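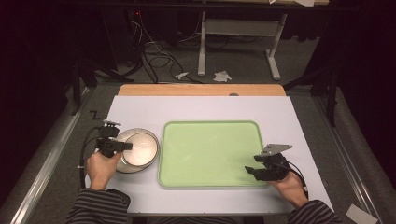 Light green tray for dumpling and bread prep – worth keeping, or just use a board?

Forum: Kitchen Gear and Storage
Page 1 of 1

hatow_kitchen
Posted Friday, 7:12 am
I've got a big rectangular tray, light green with a darker green rim, and a round metal bowl that lives beside it. The bowl holds whatever I'm working with and the tray is where things get laid out. At the moment that's mostly dumplings, sometimes scones.
My partner reckons the tray is a waste of cupboard space and I should go straight onto the benchtop or a wooden board. The rim is only slightly raised, so it isn't much of a barrier, but it does keep flour off the floor. We have carpet right up to the table, so that matters to me.
Does anyone else work on a tray like this? And do you keep the bowl on the left or the right?

yolanda.c
Posted Friday, 7:40 am
Keep it. I've used a tray for years, for pastry and for sorting beans. You can pick the whole lot up and carry it to the sink. You can't do that with a benchtop.
Bowl on the left for me, and I'm right-handed. Left hand steadies the bowl, right hand does the placing.

Judis_Road
Posted Friday, 8:05 am
I'm with your partner. Trays slide. You push down on dough and the whole thing takes off across the table. A heavy wooden board stays put, and you can cut on it.
If you're short on cupboard space, the tray is the first thing I'd get rid of.

yolanda.c
Posted Friday, 8:11 am
Damp tea towel under it. Mine hasn't moved in years.

Judis_Road
Posted Friday, 8:19 am
Then you've got a damp tea towel to wash as well. My board doesn't need one.

laiching_au
Posted Friday, 9:26 am
It depends what you're making. I knead on a board and then set the finished pieces out on a tray, so I have both. For dumplings I wouldn't give up the tray. I dust it with cornflour, fill it in rows, and it goes in the freezer as is. Check that yours fits in the freezer before you decide anything. My first one was 2 cm too wide and I was pretty cranky about it.
Bowl on the right, by the way. I scoop with a spoon in my right hand and don't like reaching across.

hatow_kitchen
Posted Friday, 12:48 pm
Thanks all. I just tried it in the freezer and it goes in if I take the basket out. I don't knead on it, I should have said that. It's only for laying out.
The bowl is on the left like Yolanda's. I tried it on the right once and kept knocking it with my elbow.

Tien-fu
Posted Friday, 1:30 pm
One thing about the bowl. If it has a rolled rim, look along the underside of the roll after washing. Flour paste collects in there and sets hard. An old toothbrush gets it out. I went through all the bowls at my mum's place last March and every one of them had it.

Judis_Road
Posted Friday, 1:52 pm
Or run it through the dishwasher.

Tien-fu
Posted Friday, 1:57 pm
The dishwasher doesn't get under a tight roll. Not ours, anyway.

grethe_h
Posted Friday, 4:15 pm
I think the colour is a point in its favour. I had a white tray on a white table and could never see where I'd missed with the flour, or where I'd dropped a bit of wrapper. On a green one you can see it straight away. I'd keep it for that.
Store it standing on its edge beside the baking sheets and it takes up next to nothing.

hatow_kitchen
Posted Friday, 6:33 pm
There's a gap beside the oven where it might stand up, so I'll measure that tonight. If it fits, the tray stays. Judis, I might still get a board for the kneading. What thickness is yours?

Judis_Road
Posted Friday, 6:50 pm
4 cm. Don't go thinner, they warp. Oil it before you use it the first time.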